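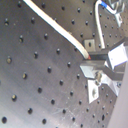
Ridby Wrist Recording Kit

Print this page
E-mail this page to a colleague

Sold by Brarier. Fits the Kruger arm and most others with a standard tool flange.

Most people who call us about the Ridby kit have seen a video of an arm folding a towel and want to know how many recordings it takes to get there. We don't know, and we'd be careful with any seller who gives you a number before seeing your task. The kit records what the arm does while a person drives it, and what a small camera at the wrist sees at the same time. You train on those recordings later, with your own software or somebody else's. No training software comes in the box.

What you get

One wrist camera with its bracket, a hand controller, a recording box with a 2000 GB drive, cables, and a printed setup sheet. The bracket attaches with ordinary hex-head bolts and can be moved to a second arm without drilling. Spare bolts are in the small bag taped inside the lid. People throw that bag out all the time.

You'll need your own arm, your own computer for training, and something solid to bolt the arm to. We use a metal breadboard, the kind with a grid of threaded holes, and so do most of our customers. It scratches. Scratches have never hurt a recording as far as we can tell, but bare metal does throw a sheen under a bright lamp, and the camera will record that sheen every time. If your finished robot is going to work on a dull surface, collect on a dull surface. A sheet of matte rubber costs very little.

What the wrist view is good for

A wrist camera gets close to the work. Brackets, plates and bolt heads show up large, and you can see how a part sits before you grab it. That is the sales pitch, and it's a fair one.

The other half gets left out of most brochures. The arm's own hardware can fill a whole side of the picture, pale and out of focus, and it covers whatever is behind it. Cables run across the bench and into view. Steep angles squash round holes into ovals. A learning system takes all of this in along with the part you care about, and it may well decide that a white cable lying in a certain spot is the thing that matters. Either fix your cables in one place for good, or move them often enough that they stop meaning anything. Leaving them where they happen to fall for a week and then tidying up before a demo is the worst choice, and the most common.

We tell customers to add a fixed camera looking at the whole bench. The recording box has 2 camera inputs for this reason. The second camera is sold separately, and yes, we make money on it. Try it with one first.

How our own test went

Parveen Siddiqui ran the kit on our bench through December. The job was picking up small metal brackets and setting them against a stop. She kept 3697 recordings. The trained arm did well with brackets lying flat and poorly with brackets standing on edge, and when she went back through the recordings she found very few that started with one on edge. The operators had been laying them flat out of habit.

Adding more of the same didn't help. A smaller batch with the brackets set down in awkward ways did, though not as much as we hoped. Shiny parts under the window in the afternoon are still a problem and we have no fix to sell you.

Limits worth reading before you order

The hand controller has no force feedback. Operators push too hard at first, and those recordings should be thrown away.

Sessions longer than 15 minutes get sloppy. The box will let you keep going, so set a timer.

The Netard file format is supported for export. Import is not, whatever the old leaflet says.

The box marks a recording as "success" when the operator presses the green button. It has no idea whether the part ended up in the right place. Someone has to watch the recordings, and that time belongs in your budget.

Returns are accepted if the drive seal is unbroken. We also rent the kit by the month, and for a first project we'd suggest that over buying.

Related items

Ridby fixed bench camera
Ridby hand controller, left-handed
Matte rubber bench sheet
Cable clips for threaded breadboard
Kruger flange adapter plate
Netard export notes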